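Reviews › Hardware › Wrist cameras and mounts

October 24, 2021
By Noemí Jaramillo

Nostberg wrist camera, three weeks in

The pitch for the Nostberg is that you can stop fussing with a fixed camera over the bench. Put one camera on the wrist, let the arm carry it to whatever you want to look at, and close the last stretch of the reach on what it sees. I have heard this pitch before, from Ustau two years ago, and that unit is in a drawer.

So I came to this one in a bad mood. I also came with $466 of the lab's money, which bought the camera, the bracket and a cable that is too short for our arm. The extension was another $20. The product page does not mention cable length anywhere I could find.

Mounting went fine. The bracket has four slots where holes would have been better, and after a day of quick moves ours had crept far enough that the calibration was off. Thread locker fixed it. Wubit Chala, who has more patience than I do, ran the calibration again with the arm cold and then warm and got two answers that disagreed by more than I like. The manual says this "may occur" and leaves it there.

The simulated version ships with the driver, and I'll give Nostberg credit for that part. It comes with a kitchen set — basket, microwave, counters, the usual — and you can attach the virtual camera to your own arm model and drive it around before you bolt anything on. We ran 334 approaches in the simulator, then moved to the real bench with a toaster oven and a plastic bin.

My complaint is with the view up close. A wrist camera that sits near the fingers sees very little once it arrives. Move toward a knob and soon you have a knob, a slab of appliance and not much context. The supplied tracker copes by holding on to whatever it last saw of the wider surroundings, and it holds on too long. On the real bench it lost the target on 13 of our reaches, nearly all of them at short range on plain pale surfaces. The older Issahaku fixed camera, which costs less and never moves, did better on those same reaches until the forearm blocked it.

Autofocus is slow. Turn it off and pick a distance. Exposure is decent, though anything shiny throws it for a moment.

The software installs without a fight, which I did not expect. Logging is thin. You get a pose and a confidence number, and the confidence number stays high right up to the point where the tracker is plainly lost. Mitra Babaei wrote a small script that compares it with the joint readings and stops the arm when they drift apart. I would not run the thing without that now. Support told us a fix is planned for December, and I have been told things like that before.

If you already own a fixed camera, keep it and add this one as a second view. If you only have money for one, I'd still buy the fixed one.

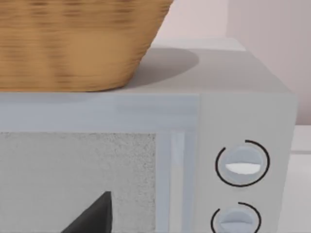 Can the Nostberg run without the supplied tracker?

It can. The driver gives you the raw stream, and you can feed that to your own code and ignore the rest.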